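**Thread: Two hands or one for packing demos?**

**apinya_j** wrote:

Hello all. Sorry for my English, I try to be careful. I am recording demonstrations for a packing task with two hand-held grippers, one in each hand. The task is to take snacks out of a shallow cardboard box and put them back again. I have 181 episodes now and I am not sure if I should continue the same way.

My problem is the approach to the box. When I want something near a corner, one finger comes very close to the cardboard and sometimes I push the whole box a little. The box is on a bed, so it also sinks when I press it. Should I throw away these episodes, or does the policy learn something useful from them?
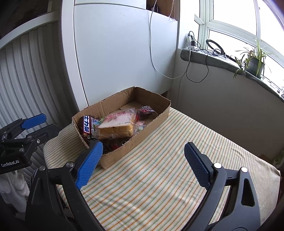
*Both grippers at the box, right one open. The Snickers is standing in the front left corner, bread in the middle.*

The chocolate bar is the most difficult for me. It stands against the wall of the box, so there is not much room for the second finger. With the bread I have the opposite worry: the bag is soft and I don't feel how hard I squeeze.

Apinya

---

**khokhar_bench** wrote:

Put the box on a table. A mattress is the worst surface you could choose. Your box height changes every time you lean on it, and then you wonder why the fingers hit the rim.

---

**faisal.paracha** wrote:

I don't agree with khokhar_bench. If the robot will only ever work on a table, fine, use a table. But at Lirnirstead we trained everything on one hard bench, and the first time the surface was soft the arm pressed down and stayed there. We had 1,000 clean episodes and they did not help us at all. I would keep the bed and add other surfaces.

About the pushed box: keep the episode if you corrected it calmly and finished the task. Delete it if you jerked back. The jerk is what gets copied.

For the bar, tilt it away from the wall with one fingertip first, then grasp. Do it in the same order every time.

---

**khokhar_bench** wrote:

Faisal, she has 181 episodes, not 1,000. With so few you can't afford variation in the surface AND in the objects. First make one thing work, then change the colour of the sheet, the furniture, whatever you like.

---

**apinya_j** wrote:

Thank you both. Khokhar, I understand, but my final set must be in homes, with beds and couches, so a table alone is not enough. Maybe I do half and half?

One more question. Which hand should hold the box? At the moment my left gripper is mostly waiting at the side, and I think it is a waste to carry it.

---

**prukatcombe** wrote:

Let the left one steady the box by the rim while the right one picks. But check the rim before. Yours is torn along the top at the front and the layers are showing, so I would hold it lower down or take a new box. Torn cardboard bends in the finger.

Also, you have a bright window on the right. Look at your recordings from different hours of the day before you make more. We lost most of a week in April because our morning episodes and our evening episodes did not match.

---

**faisal.paracha** wrote:

+1 for steadying with the left. It fixes the pushing also. But don't close your blinds to get perfect light, please. Different light is good for training, in my opinion.

---

**prukatcombe** wrote:

It is good if you have enough of each. She doesn't yet.

---

**apinya_j** wrote:

I tried it tonight, 20 episodes with the left gripper holding the rim and 20 without. With holding I am slower, but the box stays in its place. I will practise the tilt for the chocolate bar tomorrow and then ask again about the bread, because I still squeeze it too much.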